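Desk divider on a white desk: clamps keep creeping, any ideas?

Asked by Boyang Luo, December 2018
Tags: home office, desks, small repairs

Hi everyone! I'm hoping one of you has been through this before me. I have a white desk, a Skalberg, that I bought secondhand when I moved into this apartment, and I finally put a divider panel across the back of it. It's the black kind with rounded corners, and it stands up on two small white clamps. I love how it looks and I love that I don't have to stare at the radiator all day.

The trouble is that the panel slowly travels. I'll line it up nicely, and after 3 or 4 days it has leaned toward the wall and slid a little to one side, and then I'm tightening everything all over again. The desktop is pretty slick, so I suppose that's part of it. I do lean on the desk when I'm reading (bad habit, I know).

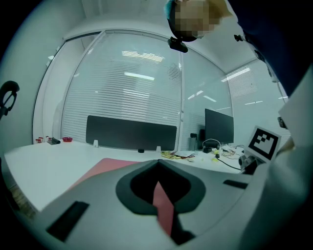 My desk with the divider up, monitor on the right.

The other thing, and maybe this should be its own question, is where to put my sticky notes. I used to have them all over the monitor and I'm trying to be better about that, but now they just collect on the desk past the end of the panel. Would they stick to the divider itself? I don't want to leave gunk on it. I'd also rather not drill into the desk if I can help it. Thank you so much for reading all this!

2 answers

Answer from hillside_pam

Oh, I fought with this for most of last February! What finally did it for me was a little square of rubber shelf liner between each clamp and the desktop. Cut it a bit smaller than the clamp so it doesn't stick out, and before you put it on, wipe the desk down really well with dish soap and water and let it dry all the way. I had furniture polish on mine from the previous owner and nothing was ever going to grip on that, bless her heart.

Then tighten the clamps a little at a time, going back and forth between the two. If you crank one all the way first, the panel goes in crooked and wants to work itself straight again. Mine came from Wadport and the screws were short, so check you have enough thread left once the liner is in there. Hand tight plus a small extra turn is plenty, please don't go at it with pliers, I cracked a clamp that way and had to wait 6 weeks for another.

For the notes, I wouldn't bother sticking them to the panel. If yours is fabric they'll drop off by lunchtime. I keep mine in a shallow dish and throw out the old ones when I water the plants. It looks like you have a red bowl over on the left already, so maybe that one could move over?

Answer from D. Onyshchenko

get a bigger clamp. the small ones are all like that

Comment from Boyang Luo

Thank you Pam, I had never thought about polish! I'll wash the desk this weekend and pick up some liner. The bowl has paper clips in it but they can live in a drawer.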